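Trucos de casa: rincones pequeños, papel atrevido y plantas que no piden agua

Tengo en casa un hueco que el plano del piso llama «galería» y que mide lo que un armario con aspiraciones. Durante años vivieron en él la fregona, una bicicleta estática y mi mala conciencia. Cuando por fin lo vacié, aprendí unas cuantas cosas a base de hacerlas mal, y las dejo apuntadas por si a alguien le ahorran un sábado.

Empapelar sin llorar. En un espacio de tres paredes, empiece por la del fondo y centre ahí el dibujo. Los cortes feos se mandan a las esquinas laterales. Si el papel lleva motivos grandes, compre un rollo más de los que diga la calculadora de la tienda. El mío salió a 42 euros el rollo y el que me faltó, pedido en mayo, venía de otra tirada, con un rosa que no era el mismo rosa. Mire el número de lote. Yo ahora lo miro hasta en los yogures.

Las mariposas enormes, contra todo pronóstico, quedan mejor en un cuarto enano que en un salón. En el salón uno tiene que convivir con ellas; en un rincón se las visita.

La balda, baja y blanca. Con una pared que ya grita, el mueble tiene que callarse. Una estantería de dos alturas y patas finas deja ver el papel por detrás y se limpia con un paño. Arriba van las macetas iguales, en fila, como en una foto de colegio. Abajo, dos más pequeñas, una hacia cada extremo, y el centro vacío. Ya sé que el centro vacío pide a gritos una velita, un buda o un cuenco con piedras. Resista. 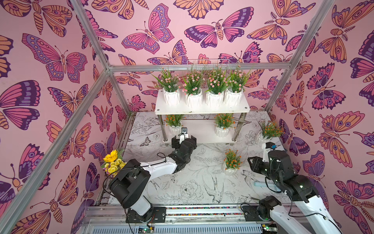 Otra cosa que cuesta es no subirlo todo. Una o dos macetas en el suelo, algo separadas de la balda, dan más sensación de sitio que apretujarlas en fila. Eso sí, fuera del paso: la primera semana le di a una siete patadas, y las conté porque mi pie llevaba la cuenta.

Flores artificiales, sin complejos. He matado un cactus. Dicho esto, las de mentira también exigen algo:

– Polvo: secador en frío y a media potencia, desde lejos. A plena potencia se queda usted con un ramo de tallos.
– Hojas largas tipo hierba: se abren con los dedos, de dentro hacia fuera, nada más sacarlas de la caja. Si no, parecen un puerro.
– Base: un puñado de gravilla en el fondo del tiesto, para que no vuelque cada vez que se abre la ventana.
– Sol: el justo. El rosa se va a un color que en Sepúlveda, donde veranea mi familia, llaman «de enaguas».

La alfombrilla clara. Sí, se ensucia. Una blanca con dibujo fino en negro disimula bastante más que una lisa, sobre todo las migas y los hilos. Sacudir antes de aspirar, siempre, y jabón neutro para las manchas. Gírela de vez en cuando para que no se desgaste siempre la misma flor.

Me queda por resolver la luz. Hay una lamparita de la casa Namari que me gusta, pero piden 271 euros por ella y de momento sigo con el flexo de estudiante.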